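Jukden: Live at Brasthorpe (2 LP set and concert film on Blu-ray)

Posted Aug 12, 2021

I bought this box with my own money from the shop of the label, Astolden, and I have lived with it for almost 2 months before writing. I say this first because many reviews of live albums are written after one evening, and with this band one evening is not enough.

Jukden were never a group for big halls. The Brasthorpe concert was played in an old corn exchange with a wooden floor, and you hear that floor in every song. When the drummer plays the bass drum softly, there is a second, lower sound under it, like someone walking in the next room. On my older bootleg of the same night this was only mud. The new mix keeps it but puts it in its place.

The first record is the better one. Side A begins in the middle of the applause, without an announcement, and goes directly into "Pretorius", which is played slower than in the studio and is more than nine minutes long. I did not like this version at first. The guitar waits so long before it enters that I thought my pressing had a fault. Now it is the track I play for guests.

Side D is weaker. It has 5 songs, and that is too many for one side if you want a strong bass. The last of them is noticeably quieter, and I must turn the volume up and then down again when I change the record. The singer is also tired by then. She says so herself between two songs, and I was glad they left it in.

About the film I have mixed feelings. The picture is clean and the colors are natural, a little warm. The editor cuts very quickly during the fast songs, and I wished to see more of the hands of the keyboard player, who does most of the interesting work. In the slow songs the editing becomes calm and the film is suddenly very good. 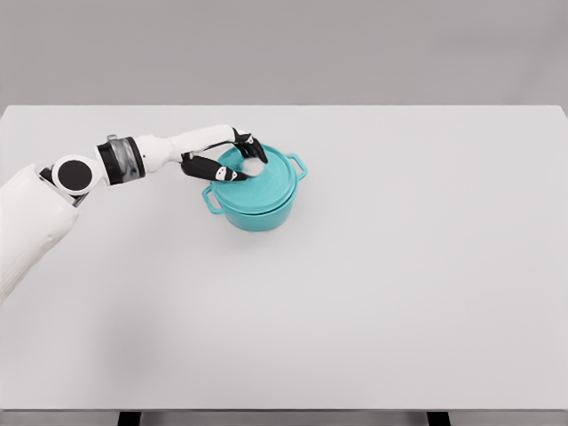 The stereo sound on the disc is the same mix as on the vinyl, as far as I can hear. There is also a surround version, but I have only two speakers, so I cannot judge it. Subtitles exist for the interview and not for the songs.

Now the packaging. The box is heavy and closes well, but the inner sleeves are plain paper and one of mine had a split seam on arrival. The booklet has good photographs and very small letters, light gray on dark gray. I read it under the kitchen lamp. The essay repeats itself, but the list of instruments is useful for people like me who play at home.

The price is 100 dollars with shipping. For the film alone I would not pay it. If you already love the band, buy the box, and order new inner sleeves together with it. If you are only curious, the records are sold separately from March – I would take those and begin with side A.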